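Home Articles Archive About Login

4.2 Does the multi-fingered hand earn its cost?

The case for fitting a jointed hand where a parallel gripper would do usually rests on confined spaces. A hand can slide its fingers past a shelf edge and wrap what it finds; a parallel gripper, the argument goes, needs a clean approach and room to open. We were not convinced by the evidence offered for this, most of which comes from tabletop trials with nothing near the object. So we put both end effectors on the same simulated two-armed robot and asked each to take a bottle from the back of a shelf compartment.

The hand is the Hokis model and the gripper is the Bae two-jaw unit, both run through the Clarkari controller with its default gains. We left the gains alone on purpose. Earlier comparisons by the maker of a hand have tended to tune the hand's controller for weeks and the gripper's for an afternoon, and the difference then gets credited to the fingers.

Each end effector was given 323 attempts, with the starting pose of the arm shifted slightly between attempts. An attempt was stopped after 90 seconds. We counted a success only if the bottle left the compartment upright and stayed in the grasp for 7 seconds afterward. This is stricter than the Furkeo benchmark, which accepts any lift off the shelf, and we think the looser rule flatters hands in particular. Three fingers hooked under a label can lift a bottle for a moment without holding it in any useful sense.

Under the loose rule the hand came out ahead. Under ours the gap was small enough that we would not defend it. What the hand did do better was reach. Its fingers could be sent in nearly straight while the palm stayed back, and collisions with the side panels were fewer. Its thumb was another matter. With the fingers extended toward the bottle, the thumb stood well out to the side, and in many failed attempts it met the neighboring woodwork first (Figure 3 gives the overhead view of one reach). Planners that treat the hand as a slim cylinder will miss this. Ours did for the first 200 attempts, which we discarded and ran again.

We also doubt how much of this carries over to hardware. Contact between a fingertip and a smooth bottle is exactly where the simulator is weakest, and we have no real trials to check it against. Readers should take the ranking as a statement about reaching and leave grasp strength out of it.

Figure 3. Overhead view of the simulated arm and hand reaching for the bottle in the shelf compartment.

Comments (2)

Gavin Nisbet: Glad to see the default gains kept. Did you try folding the thumb until the fingers are past the edge? I'd want that before blaming the hand.

Svetozár Koubek: The loose rule should have been dropped years ago. I still don't buy the reach result, though, when the gripper had the same wrist and you never let it come in sideways.
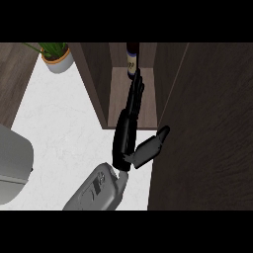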